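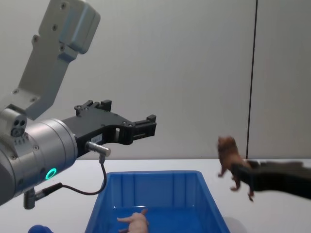 Dikcombe Household Water Metering Study
Progress report to the Sisodia Fund, second reporting period
Prepared by: Sena Mahama
Date: 8 May 2020

1. Status

The study is on schedule for meter installation and behind schedule for the leak survey. Spending is within the approved budget. No change to the overall end date is requested in this report. One change to the survey method is requested in section 6.

2. Background

The grant covers the installation of pulse-output water meters in homes in the Dikcombe supply zone, collection of hourly readings, and an estimate of how much of the water entering the zone is lost before it reaches a customer. The zone is fed by a single trunk main with one inlet meter. Most of the pipe in the lower streets is cast iron. The upper streets were relaid in plastic and have far fewer recorded bursts.

The first report covered recruitment, the purchase of meters and the selection of the data platform (Fevum). Those items are closed and are not repeated.

3. Meter installation

The target is 300 homes. All 300 meters have been delivered. Installation in the upper streets is complete. In the lower streets the remaining work is limited to properties where the stop valve is seized or where two homes share a supply pipe. Shared supplies need a separate fitting on each branch, and the plumbing contractor has quoted for these as a single batch.

Ilango Thevar checked a sample of installed meters against a calibrated test rig at low, medium and high flow. Readings at medium and high flow were within the manufacturer's tolerance. At low flow two meters under-read and were replaced from stock. Both came from the same carton, so the rest of that carton has been set aside and will be tested before use.

Indoor visits were suspended in the second half of the period. Meters in boundary boxes can still be fitted from the street. Meters that must go under a kitchen sink can't, and these households have been told in writing that they'll be offered a new appointment. No household has withdrawn.

4. Data collection

Hourly readings are sent to Fevum once a day. The transmission rate fell in February after heavy rain flooded several boundary boxes. The loggers kept recording and the stored readings were recovered when the boxes were pumped out, so the gap in the record is short. Taller box lids have been fitted at the affected addresses.

Cathal Ní Mhurchú rewrote the import routine to deal with duplicate readings. The earlier version kept the first value received for each hour. The new version compares both values and flags the record if they differ. Flagged records are held out of the analysis until someone has looked at them. The most frequent cause is a logger clock that has been reset after a battery change. 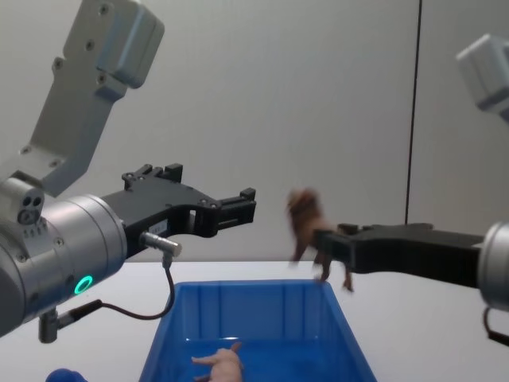 Night flow is calculated for the hours between two and four in the morning, when household demand is lowest. The inlet meter gives the total entering the zone, and the sum of the household meters is subtracted from it. Homes outside the study are assigned the median night use of metered homes of the same type. This is a weak point in the method, as the homes outside the study include more large families than those inside it. A correction based on household size is being tested and will be described in the next report.

5. Preliminary results

The following should be treated as provisional.

Unaccounted night flow in the zone is around 4,000 liters per hour. This is higher than the value assumed in the proposal. Part of the difference may come from the inlet meter, which is old and has not been verified under load. The water company has agreed to verify it.

Seventeen metered homes show continuous flow at night. Letters were sent to all of them with a short guide to checking toilet cisterns and outside taps. Flow has since stopped at nine of these addresses. The remaining eight will be contacted by telephone.

6. Leak survey

The acoustic survey was planned for 1,210 meters of main in the lower streets. The section from the reservoir road to the Busport depot has been completed. It produced three points of interest, one of which was excavated and confirmed as a leaking joint. The other two are under the carriageway and need a road permit.

Szabolcs Szűcs reports that traffic noise near the depot masked the signal on several attempts. Work at night improved the results but costs more per visit. We request approval to replace the remaining daytime visits with a smaller number of night visits, using loggers left on the main between visits. The total cost would be unchanged.

7. Budget

Meter purchase: complete, slightly under budget.
Installation: under budget for the period because of suspended indoor visits. The balance will be needed later.
Data platform: on budget.
Leak survey: on budget, subject to section 6.
Travel: well under budget. We propose to hold this line until the next report and then discuss whether it can be moved.

8. Risks

Delay to indoor installation. If visits can't restart in time, the household sample will be short of under-sink properties, which are mostly apartments. Results for apartments would then be reported separately with wider error limits.

Inlet meter error. See section 5. If the verification shows a significant error, all zone totals to date will be recalculated.

Battery life. Loggers in poor signal areas use more power. Valter Magalhães is compiling a replacement schedule by street.

9. Work planned for the next period

Complete the shared-supply installations.
Receive inlet meter verification results and recalculate if needed.
Test the household size correction.
Begin night survey visits, if approved.
Excavate the two remaining points of interest when permits are issued.

Written confirmation of the change in section 6 is requested before the contractor is booked. Questions on the metering data should go to Cathal Ní Mhurchú and all others to the undersigned.

Sena Mahama
Study coordinator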